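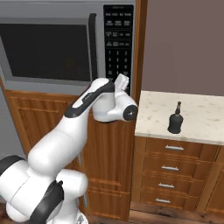
A simulated kitchen with a robot arm at the microwave. Tests like this are covered by the new Jalcombe guidance.

2024-04-21

Developers of household robots will be asked to show how their machines behave around ordinary kitchen appliances before any trial in an occupied home, under guidance published by the Jalcombe robotics network.

The document runs to 30 pages and applies to network members who want to use the shared test flats at Drundside. It covers robot arms that open doors, press buttons or move items on worktops. It is voluntary elsewhere, although the network hopes that councils and housing providers will refer to it when they are asked to host trials.

Under the guidance, testing is split into 3 stages. The first takes place entirely in simulation, the second in an unoccupied test kitchen and the third in a home with a trained supervisor present. A robot cannot move up a stage until the written results of the one before have been checked by a member organisation that had no part in building it.

Microwaves get a chapter of their own. Developers must record how hard the arm pushes on the door and the keypad, what it does if a button press is not registered, and how it stops if a person reaches towards the same appliance. The robot must not start a heating cycle unless it has confirmed that the door is shut and that there is something inside.

The chapter on worktops is shorter. It says items that have nothing to do with the task, such as bottles and soap dispensers, should be left out during tests and not cleared away first. Any contact with them has to be logged, even if nothing falls over.

Two firms, Derkach and Bostuven, commented on an early draft in March. Derkach asked for the simulation stage to be made compulsory, and this was accepted. Bostuven argued that results from simulation should count towards the supervised home stage as well. The network turned that down, saying that friction, worn hinges and sticky buttons are still poorly modelled and need to be met on real appliances.

The rules on simulation were tightened as a result. Teams must state which software version they used, how the kitchen layout was chosen and how many attempts were thrown out. Pictures and video made in simulation have to be labelled as such wherever they are published - including in adverts and funding bids.

Emergency stops are also covered. A physical stop button must be within reach of the supervisor at all times, and a stop built into a phone app does not meet the requirement. After any stop the arm has to stay still until a person restarts it by hand.

Members already booked into the Drundside flats can finish their current work under the old arrangements. New bookings will need to include a completed test plan, using the form at the back of the guidance.

The network will review the text after 2 years. Comments can be sent in before then, and small corrections will be added to the online copy as they are agreed.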